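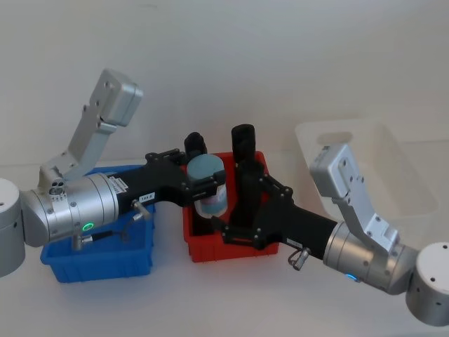 The great little pots sort-out

I've been promising myself I'd do the little pots since we moved to Cuvthorpe, and this November I finally ran out of excuses. You know the sort of thing I mean. Small tubs with screw lids, the kind you can't throw away as they're obviously going to be useful one day. I've kept them for 25 years, on and off, through four kitchens and a very damp garage, and they've bred.

They were in a drawer to start with. Then they were in the drawer and a shoebox, then the drawer, the shoebox and a carrier bag on the back of the craft cupboard door, which fell on my foot every time I wanted the glue. The carrier bag was what did it in the end. I had the glue in one hand and half a dozen pots rolling off under the radiator, and I thought right, that's it, kettle on, everything out.

My whole method is three plastic bins on the white table. I'd love to tell you I worked this out for myself but I've pinched it from an old newsletter from the Plutis craft fair, which had a page on sorting beads. Their version was a bit fierce (they wanted you to sort by size and then by finish and then by hole, and life's too short) but the bones of it are good. Keep, give, bin. One container for each, all three next to each other, and every single thing you pick up has to go into one of them before you're allowed to pick up the next.

The red one is for keep. The blue one is for giving away, and whatever's left over is the chuck-it bin. I did try it with the labels stuck on and they kept peeling, so now I just remember, and red for keep seems to have lodged itself in my head. If you're doing it with somebody else in the house I would write it down, or you'll find your good buttons have gone to the charity shop.

So, the pots. I'd assumed most of them would be empty and this would take me twenty minutes with the radio on. No! Nearly all of them had something in. I'd apparently been tidying things away into pots for years, screwing the lid down and then never giving them another thought. The see-through ones are a godsend for this, as you can get an idea of what you're dealing with before you've even opened them. The solid ones are a lucky dip, and I don't recommend opening a solid one over your lap. I found a quantity of very fine gold glitter that way and I'm still finding it now. There's some in the butter dish.

For anybody facing the same job, this is what came out of mine.

Seed beads, mostly pinks and reds and blues, all in together. I must have swept up after a necklace went wrong and thought I'd sort them out later. I dithered over those for ages. In the end they've gone in keep, mixed up as they are, since a mixed pot is rather nice for sewing on to the corners of cushions and you don't have to match anything.

Spare buttons off coats I no longer own. Give, apart from the big toggles, which I've kept in case.

Screws. So many screws, and those little wooden dowels you get with flat-pack, and one tiny spanner. The spanner is the only thing from the lot that I've used since.

Dried-up paint. I used to mix my own colours for the Christmas cards and put the extra by so I wouldn't run out, and every one of them had gone solid. I was quite sad about the dark green. Chuck, pot and all, since there's no getting it off the sides.

Sequins from the year I said I'd do the dance costumes. Give, with enormous pleasure.

And then a pot of sweet pea seeds, no date on, no variety, just a scrap of paper inside saying "the good ones". I've no memory of writing it. They're in keep and I'll sow them in the spring and see. If they come up I shall be insufferable.

The lids were the bit that slowed me down. I'd forgotten how a screw lid sets itself after a few years, particularly if there's been glue or paint anywhere near it. A rubber band round the edge gives you a bit of grip, and a minute under the hot tap does for most of the others. There were six I couldn't shift at all, and I put them in a row on the windowsill and had another go after lunch. Two came undone straight away as though there'd never been a problem, and I gave up on the rest. They'd been rattling about for years without my needing whatever was in them.

Then there's the question of pots with no lids and lids with no pots. I used to be terribly soft about this. I had a bag of odd lids, an actual bag, on the theory that the pots would turn up. I've now had every pot I own out on the table in one go, and if a lid didn't fit anything then, it isn't going to. Out they went. It felt a bit like doing the socks.

What I've ended up with is 13 good pots, all with proper lids that go on and come off, and all see-through. I'd thought I'd feel mean, cutting them back that hard, but it's lovely to open the drawer and have it slide. I've stood them lid up in a shallow tray and written on top of each lid with one of those chalk pens from Fakhoury's on the high street. (If you've not been in, it's next to the baker's, and they do the pens singly so you're not lumbered with a pack of colours you can't read.) The writing wipes off with a damp cloth when the contents change. On the paler lids you want a dark pen – I found that out having done the first few in white and not being able to see a thing.

A few bits I'd do differently, for next time or for you.

I'd put a tray down first. A bare tabletop is fine for buttons but beads bounce, and a white table is wonderful for spotting them once they've landed but not a lot of help at keeping them on. An old tea towel spread out under the bins does nearly as well, and you can gather up the corners at the end and tip everything back.

I'd hold the pot over the bin while I looked at it. Sounds daft, doesn't it? But if you've got it right over the red one, you only have to decide to let go, and if a lid comes off unexpectedly then the mess is at least in a container. I started off with the bins down by my feet, and between the bending and the missing I was ready to pack the whole thing in by eleven o'clock.

I'd have a time limit on the maybes. I let myself have a little heap of maybes in front of me and by the middle of the afternoon it was bigger than all the rest. So I made a rule that I could keep seven maybes and everything else had to go in a bin, and it was remarkable how quickly I made up my mind after that. The sequins had been a maybe, if you can believe it.

And I'd have a proper lunch. I had a cracker standing up and was very short with everybody by teatime.

The blue bin has gone in the boot of the car ready to go to the Zernell, which is what we call the swap shelf in the old chapel here. You can leave anything crafty on it so long as it's clean and it's got a lid, and people are forever asking for buttons. I washed all the pots that were going and left them upside down on the draining board overnight, then matched them back up in the morning, and I'll admit I looked over one or two of them for slightly longer than I needed to. One did come back out. It's a nice size, it's just right for dressmaking pins, and I'm counting it as one of the keepers.

The bins themselves have earned a permanent place. I'd had it in mind to put them back in the shed, but they stack, and they fit under the end of the table, and I've already got my eye on the bits-and-bobs basket in the hall. That's batteries, mainly, and keys to who knows what. There's a padlock in there I've been meaning to match up since the summer.

If you've got a good tip for stuck lids, do put it in the comments, as I've still got those four on the windowsill and I can't quite bring myself to throw them out without knowing. One of them rattles.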